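Nemora opens its Priltthorpe paper workshop this Saturday

Bring your old office leftovers! Nemora's new workshop in Priltthorpe will take used folders, card and display board and get them back into the hands of schools and community groups across Sirkdale.

The trial run in April sorted 2000 pieces by colour and size, and 300 went straight to local classrooms.
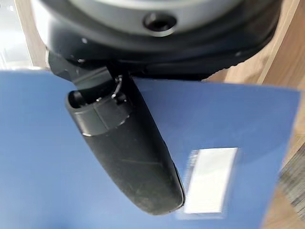 A flat blue sheet at the Nemora workshop.

"I love a good sturdy bit of card, and so do the kids," said organizer Tetteh Appiah. "Blue is everyone's favourite so far."

Doors open at 2 pm at 123 El Sherbiny Street. Entry is free, and drop-offs are welcome at the front counter.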